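How I Cook Corn on the Cob in a Small Lidded Pot

Posted 12/09/2026

I used to drag out the giant stockpot every time we wanted corn, and then wait forever for it to boil. Now I just use my everyday pot with the glass lid, and dinner happens a lot sooner!

First, the corn. I get mine from the Palside farm stand, but any fresh ears will do. Shuck them, pull off the silk (a damp paper towel grabs the stubborn bits) and snap each ear in half if it won't lie flat. Give the pot a quick rinse while you're at the sink.

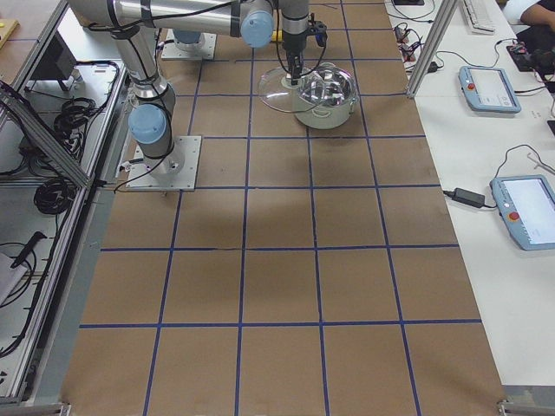

Pour in enough water to come partway up the ears. You don't need to drown them. I skip the salt at this stage, though my whole family argues with me on that one. Bring the water to a boil first, then lower the corn in with tongs and put the lid on.

Turn the heat down to medium and set a timer for 5 minutes. Very fresh corn is done right then, and older ears from the supermarket can take 7 or 8. I love a glass lid for this, I can peek all I want and keep the steam in.
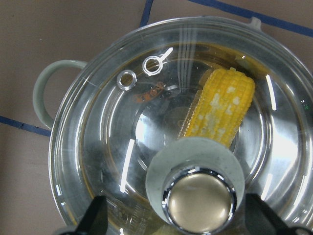
Corn under the glass lid, with the vents toward one side.

When you do open it, tip the lid away from you and hold it by the knob (use a mitt, that knob gets hot!). Poke a kernel with a fork. If it pops easily, drain the pot and get the butter on right away.

Leftovers keep in the fridge for a couple of days. I cut the kernels off and toss them into scrambled eggs.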